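Serrano folding table in black, after eight months

2022-03-25

I bought the Serrano in July to replace a pine kitchen table that had been used for sewing, potting up, wrapping parcels and everything else. It cost 200 pounds from the furniture shop in Sullville, plus 25 for delivery. Nesent make a similar one for less, and I will come to that.

The table arrives flat in one box. The legs are already attached and fold out, so the only assembly is fitting the crossbar, which needs four bolts. The key supplied is too short to get any force behind, and I used my own. From opening the box to standing the table up took me 12 minutes. Check the bolts again after the first week. Two of mine had worked slack.

It stands level on a tiled floor and nearly level on carpet. The adjustable feet have a fair amount of travel but are stiff to turn, and you need to take the weight off each leg before they will move. With the legs locked there is a slight sway lengthways if you lean on one end. A sewing machine at full speed makes it hum a bit. Moving the machine in over a leg cures most of that.

The top is 70 cm deep, enough for a cutting mat with room behind it for tins and a lamp. I chose black over the pale oak finish and I am still not certain it was right.

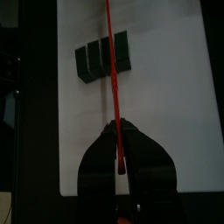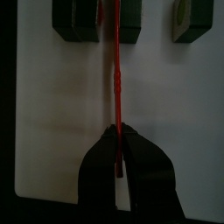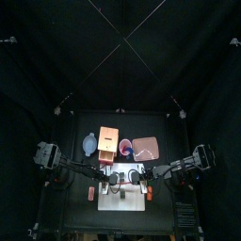
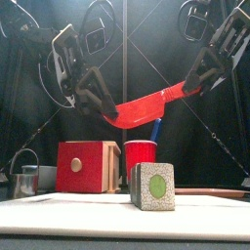 Colour matters more on a work table than I had expected when I ordered. A black top shows every crumb, thread and speck of flour, and it needs wiping twice as often as the old pine did. Dark tools vanish on it. I have lost a pair of black-handled snips in plain sight more than once, and dark green thread is nearly as bad in the evening. Bright things are no trouble at all. The red plastic in the last picture stands out well against the dark behind it, and I have since bought a red seam ripper and a red tape measure for the same reason. Under a lamp the matt finish gives very little glare, a real improvement on varnish. For fine work I put something pale underneath and the problem goes away.

The surface itself has worn well. Hot mugs have left nothing. PVA glue peels off once dry. A craft knife did mark it, so use a mat. Fingerprints come up with a damp cloth, but spray polish leaves smears that take longer to remove than the fingerprints did. There is one chip on the front edge where I caught it with a drill, and the core showing through is pale brown. A black marker has more or less hidden it.

Folding it away is the weak point. The catches are under the top and you have to kneel to reach them, and the whole thing is too heavy for me to carry any distance. I wheel it through to the back room on an old plant trolley. If you want a table to put up and take down every day, the Nesent is lighter and has a handle. I tried one at the Brudenow showroom and the top flexed when I pressed on the middle, so I would not put a sewing machine on it.

Serrano sell spare feet and catches separately, and the one replacement foot I ordered came within the week. The crossbar bolts are a standard size.

Four out of five. I would buy it again, in oak.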